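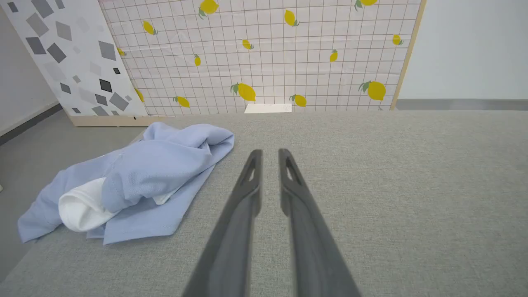 Viorica Bratu wrote in the visitors' book that folding a shirt was the one thing she had wanted to see a robot try, and that she would have stayed longer for it.

The Waltico Open Day is a public demonstration of robot handling of clothes and other soft goods, held by the Rovberg laboratory. It was first held in December 2021 and drew 300 visitors. Entry is free, but places at the worktable are limited to 34 people per session.

Background
Cloth is hard for robots to handle because it changes shape whenever it is touched. The laboratory began working on the problem under Ilham Ngui, using garments given by Belkadi, a uniform supplier. By the time of the first open day its staff had recorded 1,000 practice runs.

Demonstration
Each session deals with a single garment on a gray fabric-covered table. Visitors watch from one side while an operator explains the task.

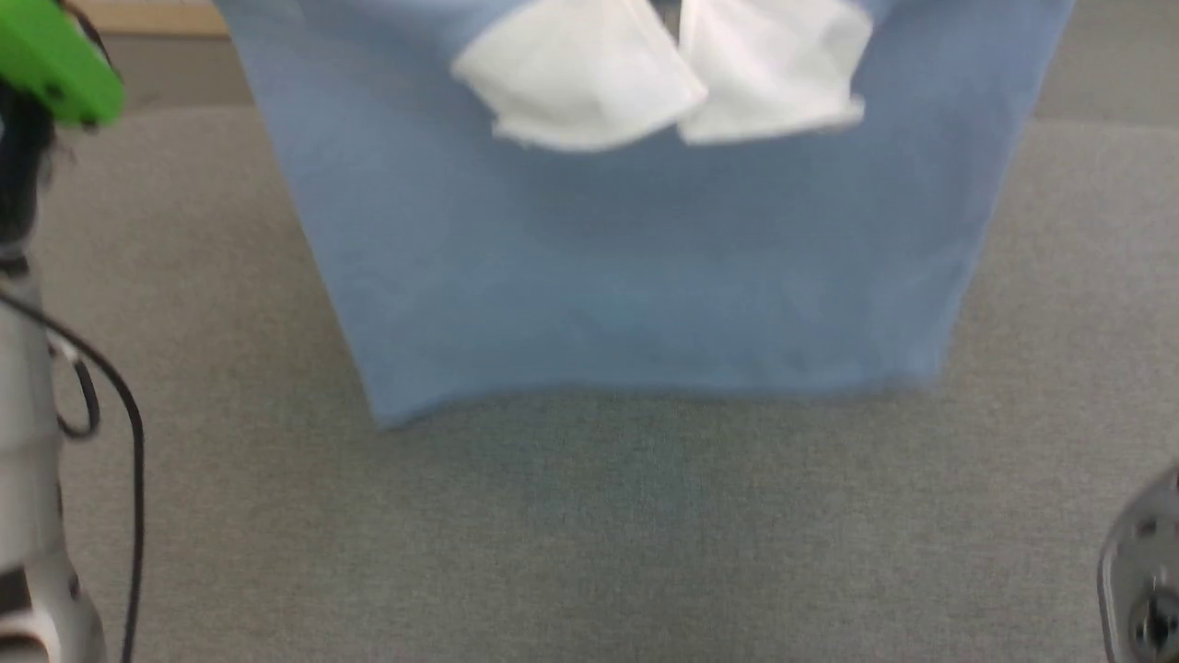
Light blue garment on the worktable, Waltico Open Day

Tatu Rotich led the morning sessions and Amr Lahlou the afternoon ones. A talk on gripper design by Wael Samir was given twice.

Later events
A smaller event for schools followed in January, with 2 sessions and no talk.

See also
Latel (gripper)
Rovberg laboratory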